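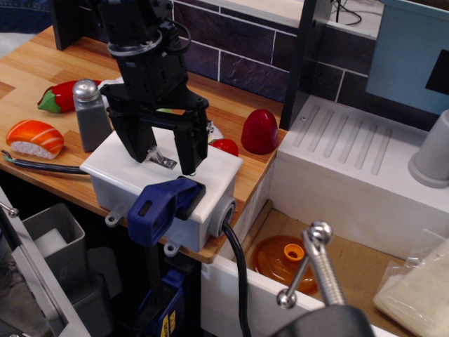
Pre-run software checklist, switch-toggle task
Cell: Unberg. Controller: Custley, build 2718. Planner: Bromix.
Checked by: Mingxuan Han
Date: 2019-09-28

1. Controller build matches the release tag -- OK.
2. Joint velocity limits loaded from the cell file, not defaults -- OK. Default file still on disk. Remove it.
3. Watchdog timeout set to 200 ms -- OK. Tripped on a forced disconnect, arm held position.
4. Collision model includes fixture -- FAIL, then OK. Clamp body was missing below the counter edge. Mesh added, planner restarted.
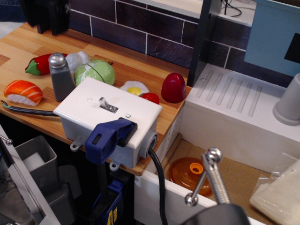 Item 4: junction box and blue bar clamp at the counter edge.

5. Hand-eye calibration residual under limit -- OK.
6. Log replay, 996 frames -- OK, no dropped timestamps.
7. Switch pose estimate stable over three restarts -- COMMENT. See below.

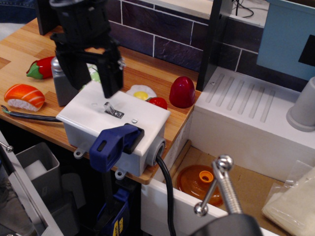
Pose estimation runs in the Ahmadpour node and publishes one target per cycle. Yaw flipped on one restart. The box outline is close to symmetric for the fitter, so the gray round fitting on the right side should be used to fix orientation. The approach pose keeps the open fingers just above the lid, and a flipped yaw there would send the wrong closing direction to the gripper.

8. Force threshold on contact -- OK at 3 N.
9. Stop request from the operator screen -- OK.

Open: item 7. Autonomous runs on hold until the yaw fix is merged. Full recheck due in November.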